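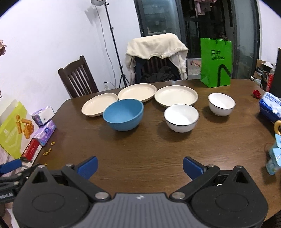
Supper club news from the Vik kitchen

Well, we did it. The first supper of the summer has been and gone, I have finally found the lid of the big stockpot (in the airing cupboard, don't ask) and I've had enough sleep to write something sensible about it.

For anyone who has joined the list since the spring, a quick catch-up. The supper club meets in my dining room in Vik, the tall house on the Plondon road with the green gate that sticks. You bring something to drink and a bit of money for the pot, I cook, and whoever is sitting nearest the kitchen door ends up carrying things. I've been doing it for 3 years now and I still get butterflies an hour before the bell goes, usually while I'm peeling something.

June's theme was soup. I know! Soup in June! I had a few emails about that and I stand by it. We had a cold cucumber one to begin with, lots of dill and a spoonful of yoghurt, then a proper hot fish soup with fennel and new potatoes, and then strawberries with black pepper because I ran out of puff and couldn't face making a pudding. The fish soup was the one people wanted to know about, so the rough method is further down. The cucumber one split opinion. Two of you loved it and asked for seconds, and one of you told me it tasted like a very expensive face cream. I've thought about that a great deal since and I'm afraid it was the mint. I'll leave the mint out.

I've also been on a bit of a history kick. The library at Dramel has a box of old household books that you can look at if you ask nicely and wash your hands, and I spent a very happy wet afternoon with the one from 1709. It's mostly a list of what was bought and who was owed for it, but every few pages whoever kept it has slipped in a receipt (that's what they called a recipe, I love that). There's one for a green pottage which is more or less sorrel, spinach, lettuce, a lump of butter and stale bread, all boiled up until it gives in. No amounts of anything. "Enough" comes up a lot. I tried it at home and the first go was like eating a wet lawn, but the second time I put the sorrel in right at the end and it was lovely, sharp and bright, and I've had it for lunch most of this week. It'll be on the menu next time and I'd like to hear what you make of it.

Sorrel is very hard to buy, by the way. The market at Drerkeo sometimes has it, on the stall at the far end next to the man with the eggs, but you need to be there early and he doesn't always bring it. If you've got a corner of garden going spare, put some in. It comes back every year and the slugs seem to leave it alone, or mine do anyway. I have three clumps and will happily dig up bits of them in the autumn for anyone who'd like some.

Right, the fish soup. This makes plenty for six.

Slice two fat bulbs of fennel and two onions quite thin and cook them in olive oil, with the lid on, as slowly as you can bear. Half an hour isn't too long. They should be soft and sweet and not brown at all. Add a few cloves of garlic, a strip of orange peel and a tin of tomatoes — the 400 gram size — and let that bubble for ten minutes or so. Then in go the potatoes, cut up small, and enough stock to cover everything by a couple of fingers. When the potatoes are done, taste it and salt it, and slide in your fish in big chunks. I used hake and a bit of smoked haddock. Turn the heat off, put the lid back on and leave it alone for five minutes. That's it. Fish out the orange peel if you remember. I never do, and somebody always gets it.

Bread matters more than I thought it would. I'd made two loaves and they'd gone before the fish soup was even out, so people were wiping up with the crackers I keep for cheese. Next time I'll make four, or if any of you bake and fancy bringing one along, I would kiss your feet. Something plain with a good crust would be perfect, nothing with olives in it please (one of our regulars can't stand them and goes quite pale).

A few bits of business while I've got you.

The next supper is on 26th July, half past seven as usual. It's the green pottage, then a cold roast chicken with tarragon, beans from the garden if they get a move on, and a gooseberry thing that I haven't quite decided on. I can squeeze in ten round the table if nobody minds elbows. Please reply to this email if you'd like a seat, and tell me about anything you can't eat even if you've told me before, as my notebook went through the wash.

If you left a blue umbrella, it's on the hook in the hall. There's also a single earring, a little silver fish, that turned up under the radiator. I assume it came off in sympathy with the soup.

Parking: please don't use the bit in front of the garage next door. They've been very good about us and I'd like that to carry on. There's space along the wall by the chapel and it's only a two minute walk, and downhill coming in.

The bus back to Plondon has changed its times for the summer as well, and the last one now goes a good deal earlier than it did. I'd check before you come. Otherwise you'll be stuck with me and the washing up, though I won't complain!

I've had a couple of people ask whether I'd do a lunch instead, for those who don't like driving back in the dark. I'm keen. A long, lazy one on a weekend in September, perhaps, with the windows open and a big pot of something in the middle. Let me know if that appeals and I'll see whether there are enough of you to make it worth heating the oven.

And lastly, plums. The tree has gone berserk this year and the branches are already nearly on the ground. They won't be ready for a few weeks yet, but when they are I'll leave bags by the gate, and you don't need to knock, just take one. Take two. Bring the bags back if you can, I'm down to the ones with holes in.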